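프레를리(Prelerley) 두 달 써 본 후기, 소셜 예약 발행 도구로서 어떤가

지난번에 뉴스레터 도구 글 올렸더니 댓글로 소셜 예약 도구도 써 본 거 있으면 풀어 달라는 분이 꽤 계셨어요. 마침 저희 팀이 레시스(Lesis)에서 프레를리로 갈아탄 지 두 달쯤 됐거든요. 그래서 오늘은 그 얘기를 좀 길게 해 보려고요. 협찬 아니고 회사 카드로 결제해서 씁니다!

저희는 주방 가구랑 수납 브랜드 몇 군데의 채널을 대신 운영하는 작은 팀이에요. 계정이 여섯 개인데 올리는 시간도 말투도 다 달라서, 예전에는 엑셀 달력에 색깔 칠해 가며 버텼어요. 레시스로 옮기고 나서 좀 나아졌다가, 작년 말에 요금제가 개편되면서 팀원 추가할 때마다 돈이 붙길래 다시 찾아 나선 거죠.

첫인상은 솔직히 별로였어요. 가입하자마자 설문을 열 몇 개 시키는데 건너뛰기 버튼이 저 구석에 있습니다. 계정 연결도 한 번에 안 돼서 두 번씩 로그인했고요. 그런데 달력 화면으로 들어가니까 마음이 확 풀리더라고요. 주간 보기에서 게시물을 잡아 끌면 시간이 바로 바뀌고, 계정별로 필터도 한 번에 걸립니다. 이거 하나 때문에 계속 쓴다고 해도 과언이 아니에요.

이미지 보관함도 생각보다 괜찮았어요. 폴더 대신 태그로 정리하는 방식인데, 저는 '주방', '렌더링', '세로형' 이런 식으로 붙여 두고 씁니다. 한 번에 210장을 올려 봤는데 중간에 멈추지 않았고, 검색도 빠른 편이에요.
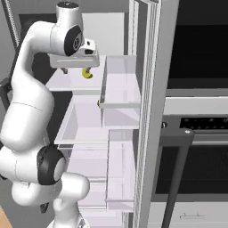
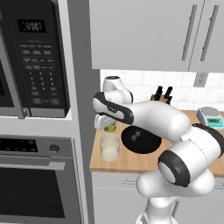
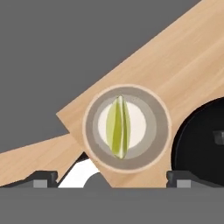 세 장 다 '렌더링' 태그

다만 자르기 기능은 기대하지 마세요. 비율 프리셋이 세 개뿐이고, 채널별로 따로 자른 버전을 저장할 수가 없어요. 결국 디자인 맡은 수메야 님은 예전처럼 다른 프로그램에서 잘라서 올립니다 ㅠㅠ

통계는 반반이에요. 게시물별 도달이랑 클릭은 깔끔하게 나오고, 월간 보고서를 PDF로 뽑으면 클라이언트한테 그대로 보내도 될 정도예요. 1월에 제일 잘된 게시물이 클릭 678회였는데, 요일별 그래프 덕분에 목요일 저녁에 올린 게 먹혔다는 것도 금방 찾았고요. 그런데 도달 숫자가 앱에서는 3,227로 나오는데 채널 자체 통계에서는 다르게 나오는 경우가 있어요. 고객센터에 물어보니 집계 시점 차이라고 하더라고요. 답장은 하루 만에 왔고 친절했는데, 보고서에 각주 다는 건 제 몫이네요.

승인 기능은 진짜 칭찬하고 싶어요. 초안을 쓰면 클라이언트한테 링크가 가고, 그쪽은 가입 없이 승인이나 수정 요청만 누르면 됩니다. 메일로 '최종_진짜최종' 파일 주고받던 시절 생각하면 눈물 나요. 단, 휴대폰에서 댓글을 달면 가끔 줄바꿈이 다 날아가니까 긴 피드백은 PC로 부탁드리는 게 좋아요.

반대로 문구 추천 기능은 껐어요. 어느 브랜드에 넣어도 느낌표 많은 똑같은 문장이 나와서, 고치는 시간에 그냥 새로 쓰는 게 빨랐습니다. 해시태그 추천은 그나마 쓸 만한데 한국어 태그는 띄어쓰기가 이상하게 붙을 때가 있어요.

정리하면 계정 다섯 개 이상에 승인 절차까지 있는 팀이면 추천, 혼자 계정 한두 개 굴리는 분이면 무료 도구로도 충분할 것 같아요. 별점은 다섯 개 만점에 네 개요. 자르기 기능만 고쳐 주면 반 개 더 드릴 의향 있습니다.

운네스(Unness)랑 비교해 달라는 분도 계셨는데, 그건 체험판을 막 시작해서 2월 말쯤 따로 올릴게요. 궁금한 기능 있으면 댓글에 남겨 주세요, 이것저것 눌러 보면서 같이 확인해 볼게요~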